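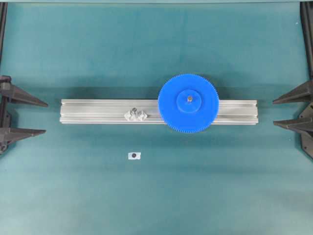

Do You Need the Longer Warranty?

Dukulbridge now sells a 3-year plan on most shop tools, and members keep asking if it's worth the money. I doubt it. Kojo Eshun read the terms and found that belts, gears and switches count as "wear parts," so they aren't covered. What's left is the motor, and the maker already covers that for the first year. The plan costs $40 per tool. Efua Ofori has bought it twice and never got a claim paid. If yours went better, write to us before the March issue and send the paperwork too.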